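Call for participants: sorting and packing toy building blocks at the Drarereck toy library

The Drarereck toy library in Heturberg is looking for people who like to put small things in order. In the last months we received many donations of plastic building blocks, and most of them came to us mixed in bags and old suitcases. Before families can borrow them, every block must be looked at, sorted and put in the right bin. For this we are searching 20 participants for our autumn and winter sorting sessions.

What you will do

You sit or stand at a table with a work mat. You take blocks from the mixed supply, look if they are damaged, and put them in a bin. When a set is complete, you pack it in a bag, write the label and put it on the shelf for Jeanine Dierckx, who makes the last control. One set for lending has 120 blocks. The larger set, which we call Purnon, has 300 blocks and is meant for schools and day care centers.

The mats are divided with blue tape. Please leave the tape where it is, also when a corner comes loose. Tell us and we will repair it after the session.
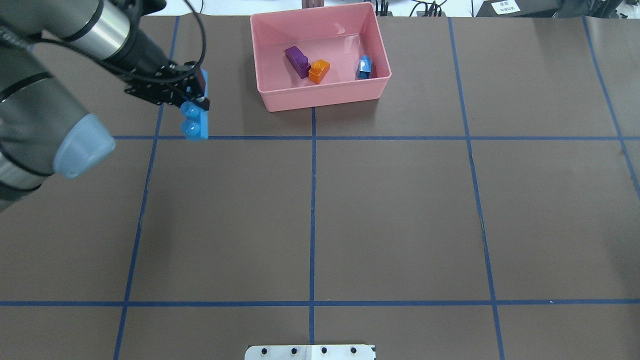 Blocks in purple, orange and blue in the pink bin on the taped work mat.

Who can take part

Everybody from 16 years can apply. You do not need experience, but you should be able to see differences between colors well and to work with small parts for a longer time. Most of the work is quiet. We speak English and Dutch at the tables, and it is no problem if you speak only one of them. People who already helped us in September are welcome again and do not have to fill in the form a second time.

Time and place

A session takes three hours, with a break in the middle. We ask you to come to at least four sessions, so that we do not have to explain the work each time to new people. The sorting room is on the ground floor of the Ondrejka building, Room 539 (the number is from the old school, please do not look for it upstairs). The entrance is wide enough for a wheelchair.

What we offer

We pay your travel costs inside Heturberg. Coffee, tea and soup are free. After four sessions you receive a family card for the toy library, valid for one year, which you can also give to another person.

How to apply

Write a short letter or e-mail to Jeanine Dierckx at the toy library with your name, your age and the times when you are free. Please write also if you prefer to sort or to pack. We must have your message by 21 November 2020. You will get an answer from us in both cases, if there is a place for you or not.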